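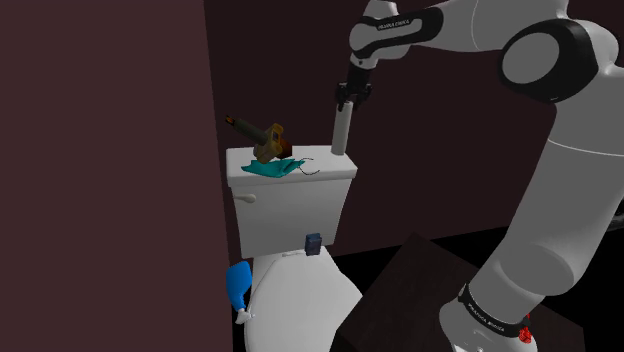
The Last Honest Queue

In Gredwood, people still line up for bread the way their grandparents did, which is to say badly

By Morfudd Prothero

The bakery on the corner of Medina Street opens at 7 a.m. The line for it opens at 6:15, and has its own laws.

I learned the first of these by breaking it. I had walked up, seen a gap between a woman in a raincoat and a boy with headphones, and stood in it. The gap, I was told, belonged to Eulalia Lagos, who was across the street moving her car. She came back, looked at me as one looks at a raccoon in the pantry, and waited for me to go.

A gap can be held for a car, a dog or a phone call. It can't be held for a second breakfast, though people have tried. One neighbor may hold it for another, but never for a cousin. Cousins are where it all went wrong last July, when a single man in sandals grew into a family of 4 and the rye ran out.

The bakery has tried to help. For 2 weeks it handed out paper numbers, a system borrowed from its sister shop in Homcombe, where people apparently enjoy that kind of thing. Gredwood took the numbers, lost them, traded them and in one case laminated them. By the second week there was a line to get a number, and it had a gap in it.

"I bake 480 loaves on a good morning," says Renata Ibarra, who owns the place and would like to be asked about the loaves. "Everyone wants to talk about the sidewalk."

She has a point. The bread is excellent, dark and sour, with a crust that could settle an argument. But you can buy excellent bread in Homcombe without knowing who moved her car, or whose knee is bad, or that Rocío Arancibia's son has dropped out of law school again.

I have been going for 3 months now. Last week I left my spot to take a call, and when I came back the raincoat was standing with one foot out to the side, guarding a stretch of sidewalk exactly my width. She didn't look up. I said thank you, and she told me the rye was late.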